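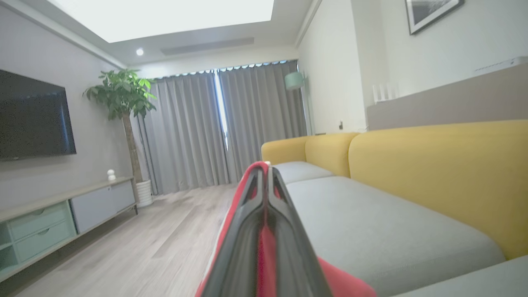 ## 3. The Living Room as a Setting in the Late Domestic Thriller

The preceding section traced the domestic thriller from its stage origins to the studio cycle that made it profitable. This section turns to a narrower question: how the later films use the living room, and what changes when that room loses its doors. The argument is based on the three features that Sólveig Hallgrímsson directed for Vemano, *The Lodger's Key*, *Saltach*, and *A Quiet Saturday*, and on the shot record prepared for the present study, which contains 1,903 entries across the three films.

### 3.1 Closed rooms and open rooms

In the older films, danger enters through a door. The staging depends on it. A character sits with her back to the hall, the handle turns, and the audience learns of the intruder before she does. Hviid, whose work on stage sets remains the most useful account of this pattern, calls the door "the second actor in every scene." Her point is practical as well as poetic. A door tells the camera where to stand and gives the editor a place to cut.

Hallgrímsson's living rooms have few doors of this kind. They open onto kitchens, stairs, and corridors, and they are divided by furniture or by walls that stop well short of the ceiling. A sofa set against a low partition (Figure 3) marks the end of one area and the start of another, yet a standing person can see across both. Such a boundary offers a seated character no protection and very little warning. It also leaves the director without the older signal that something is about to happen.

*The Lodger's Key* deals with this problem in the simplest way, by keeping one door and treating it as a false lead. The camera returns to it in five separate scenes. On each occasion the music rises, and on each occasion the person who comes through has every right to be there. The lodger, when he finally becomes a threat, is already in the room. He has been reading in a chair on the far side of the partition for most of the conversation, and an attentive viewer can find the top of his newspaper at the edge of the shot.

### 3.2 Seating and power

Much of the writing on the domestic thriller treats furniture as a sign of class. Stubbs argues that a heavy armchair in these films "is an income before it is a seat," and his reading holds for the studio cycle. It is less helpful here. The households in Hallgrímsson's films are neither rich nor poor, and their furniture seldom changes hands, is seldom discussed, and is never broken in a struggle. Its meaning comes from who is sitting on it.

*Saltach* provides the clearest case. The film concerns two sisters who return to the village of the title to sell their late father's house. During the first act the older sister, Margit, sits in the middle of the sofa and the younger stands. After the reading of the will, the positions are reversed. Neither woman comments on the change, and the camera stays at the height it has held since the opening. The effect is that the standing sister's face is now out of view, and for the remainder of the scene we hear Margit without seeing her. A film that has followed her closely for half an hour sets her aside by keeping still.

Owusu has described this scene as a lapse in coverage, pointing to the short shooting schedule and to the lack of any reverse angle in the surviving material. The objection deserves an answer. It is true that no reverse angle survives. It is also true that the same treatment appears in *A Quiet Saturday*, made under easier conditions and with a different cinematographer, at the moment when the husband's account of his evening begins to fail. A device that occurs in both films, at the same turn in the plot, is better understood as a choice. Owusu's evidence may explain how the device was found, and we see no conflict between her account and ours on that point.

### 3.3 Sound across the partition

The open room alters sound as well as sight. In a closed room, a voice from elsewhere is muffled, and the muffling tells the audience how far away the speaker is. Snorradóttir's sound design for *A Quiet Saturday* removes this cue. Voices from the kitchen are recorded at the same distance as voices from the sofa, and the audience must work out from the dialogue alone who is near and who is not. In the long breakfast scene, a remark that seems to be addressed to the wife is answered by her son, whom we had believed to be upstairs.

The scene was received poorly when the film opened in November. The reviewer for the Bestville paper took it for a fault in the print. Later viewers, more used to films that withhold this kind of information, have found it the most unsettling passage in the picture. The shift in opinion is itself of interest and is taken up in Section 5.

### 3.4 A note on the Obradović remake

The television remake of *The Lodger's Key*, produced by Obradović, returns the story to a house with closed rooms. The lodger now waits behind a door, and the newspaper is gone. The plot is unchanged in every major respect, and much of the dialogue has been kept word for word. Even so, the last scene plays very differently. In the original, the landlady realizes that she has been overheard from the beginning. In the remake, she is surprised. The first outcome requires her, and the audience, to think back over everything said in the room; the second asks only that she look up.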